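Visit to the Reinholz training hall in Ullach

In June I could visit the open day of Reinholz in Ullach. I work with packing lines, and my company asked me to look at how other people write their rules for collecting handling data. I went by train and arrived a little after nine in the morning.

The visit started in a small meeting room. Each guest received a printed copy of the house rules, 2 pages only. I liked this very much. At my own workplace the same document has 140 pages, and I am sure that not many of my colleagues have read it to the end.

The first page is for safety. Long hair must be tied, cables must be kept away from the feet, and the person who holds the gripper is the only one who may reach over the table. The second page is for quality. The operator closes the fingers slowly, holds the item, and puts it down before he opens them again. If an item falls, the recording is kept and marked as a drop. I asked why they do not delete it. The guide answered that Prolta, their customer, wants to have the failures also.

Then we went to the tables. The rule for food items was new to me: the packages must stay closed, and a package with a tear is taken out on the same day. They use chocolate bars, crackers and other snacks from a normal shop. Soft bags and stiff bars must be mixed on one table, so that the operator has to change his grip.

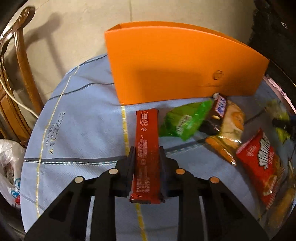

The list on the wall said 2,058 accepted recordings, and the goal for each table is 600. A second person checks every recording before it is accepted. I think this rule is the most useful one, and also the most expensive.

After lunch there was a short talk by Povberg about marking the floor around work areas. It was too general for me, and the room was warm. I would have preferred more time at the tables. The coffee was good, and the train back to the city leaves every hour until the evening.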